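Gripper Shootout FAQ

Everything people keep asking us about the finger comparison at the Pinham bench. Last big update in November, with small fixes whenever somebody catches a mistake. Questions are more or less in the order they tend to arrive in the inbox.

What are you comparing?

Two sets of fingers on the same arm. One is the Deltska set, a rigid, tapered pair in yellow plastic with cutouts in the sides. The other is the Van Damme set, which has straight fingers with soft pads. Same arm, same wrist camera, same controller, same operator wherever we can manage it. We change the fingers and leave everything else alone, and yes, that includes the lighting, even when it annoys us!

Why toy bricks?

They're cheap, they're tough, and they are wonderfully mean to a gripper. A brick has flat sides that reward good alignment and studs that punish bad alignment. Push one a little off center and it swings away from you. Push two together and they hide each other's edges. We tried wooden cubes first and both sets did so well that there was nothing left to talk about.

How does a round work?

Bricks go down in a loose pile and the operator picks them one at a time into a tray. A round is 16 picks or 90 seconds, whichever comes first. A pick counts when the brick is in the tray. Dropped bricks can be tried again, but the clock keeps running. We do both finger sets on the same day, and we swap which one goes first each time so that a warmed-up operator doesn't flatter the second set.

So which one is better?

Depends on the pile! The tapered tips are great at getting into a tight cluster. You can slide one down between neighbors and come up with the brick you wanted. The padded fingers are more forgiving once they have hold of something, especially when a brick is gripped across a corner. On single bricks with open space around them, I honestly can't pick a favorite, and I've driven both sets a lot.

Who does the driving?

Mostly me, Wanting Qian. I also write this page, so complaints come to the right place. A couple of people from the Vurinport lab take a turn on Tuesday evenings, and they're better than me at small bricks.

Where is the camera, and why there?

At the wrist, looking down past the fingers, so both tips stay in view as you come in. We had an overhead camera for a while and I don't miss it. From above, the hand covers the brick just when you need to see it. The wrist view has its own troubles: quick moves smear the picture, and shiny bricks throw glare back at you. We slow down for the last bit of the approach and that helps a lot.

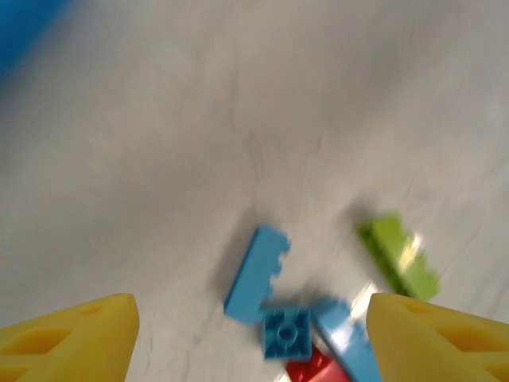
Wrist camera view with the yellow fingers over a group of blue bricks; motion blur and glare both show.

Did you turn off auto exposure?

Yes, for all scored rounds. With it on, the brightness shifted as the fingers came over a pale tabletop, and colors drifted along with it. Fixed exposure means we live with some bright spots, but at least they behave the same way every time.

Do you change the controller settings between finger sets?

Only the closing width, because the fingers have different shapes. Speed and force limits stay put. A reader asked whether the padded set would do better with a higher force limit, and it might. That's on the list, and I'm really looking forward to it.

Can I try this at home?

Please do! Any small arm with a swappable gripper will work. Start with 2 bricks a good distance apart, get comfortable, then move them closer until they touch. That last step is where the fun starts. If you write to us with results, tell us your finger shape, where your camera sits and how long your rounds are, so we can put them next to ours.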